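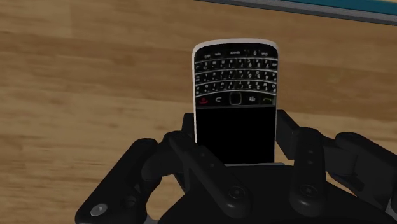
Getting Your Home Ready for the Paltov Tabletop Service

Paltov offers a tabletop sorting and handling service to households in Casville and Bitau. The following advice is provided to customers who have booked a session or are considering one. It applies to the standard arm with the two-finger gripper and to the multi-finger hand, which may be requested when booking.

Before the Session

Clear the table completely, wipe it with a damp cloth and dry it. Crumbs and sticky spots can cause small items to drag when they are lifted. Tablecloths and runners should be removed.

Set out only the items you wish to have handled. A session covers up to 21 objects. Customers with larger collections should book a second session or place the remaining items in a box on the floor, well away from the work area.

Push chairs back from the side of the table where the arm will stand. The technician requires clear access to the base at all times.

Phones and Small Electronics

Turn the device off and remove any case, strap or charm. Older phones with raised keys should be wiped along the rows with a dry, soft brush. The multi-finger hand grips a phone by its sides and lower end, so those surfaces must be free of hand cream, polish and adhesive residue. Do not leave charging cables attached.

A cracked screen does not prevent handling, but it must be reported to the technician before work begins.

Figurines, Books and Mixed Items

Place figurines on their own bases and leave a hand's width of open table around each one.

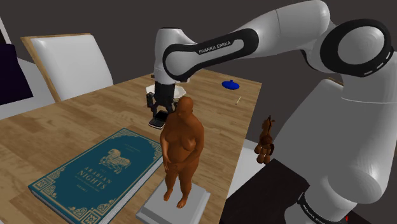 Heavy pieces should stand nearest to the front of the table, with flat items such as plates and handheld devices toward the middle, within easy reach of the gripper. Books are to be laid flat and closed. Remove loose bookmarks and dust jackets. Pencils, skewers and other thin items may be left on the table, although they are the most difficult for the gripper to pick up and may need a second attempt.

Paltov does not accept items valued above 2000 dollars. Glass ornaments are handled only by prior written agreement.

Caring for Wood Surfaces

Do not wax or oil the table during the week before a session. Customers may request Türkmen felt pads, supplied in packs of 100, for pieces with rough undersides. The pads peel off cleanly from sealed wood. On unsealed wood, test one pad in a corner overnight.

Fees and Cancellation

A standard session costs 300 dollars and includes setup, handling and removal of all equipment. Sessions in Bitau are held on Thursday only. Cancellations must reach the Casville office by noon on the day before the appointment. Bookings for November open at the end of summer.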